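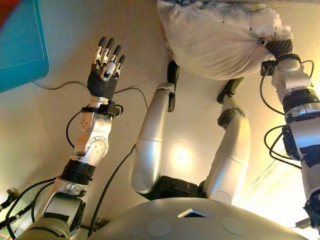 By Dogar Ereck

A robot with arms and legs needs looking after, the same way a bike does. The robot on this page has silver and white arms, black rings where the parts meet, and a lot of cables. One hand is holding a pillow by the corner.

At the Grutell workshop, the checks are done before the robot starts work. They take 27 minutes.

Cables first

Cables carry power and messages. Every time an arm bends, the cables bend too. That is why some of them are left in loops. A cable pulled tight could snap or pop out of its socket. The person doing the check runs a finger along each one and feels for cuts and flat spots. Cables on the floor get checked as well. People step on them.

Screws next

A moving robot shakes a little, and shaking loosens screws. The ones at the elbow are tested with a small screwdriver. They should be snug. Too tight is bad too, and can crack the shell.

Then the fingers

Black pads cover the fingertips on the open hand. Pads get dusty, and dusty pads slip. They are wiped with a damp cloth and left to dry for 10 minutes. Worn pads are changed. Grutell changed two in August.

Last, the grip

A pillow is a good thing to practice on. It is soft and lumpy, and it changes shape when you squeeze it. A grip that is too weak drops the pillow. A grip that is too strong can tear the cloth. The robot lifts it 11 times, and any drops go in the notebook.

Words to know

Joint: a place where two parts meet and can move.
Torso: the middle of the body.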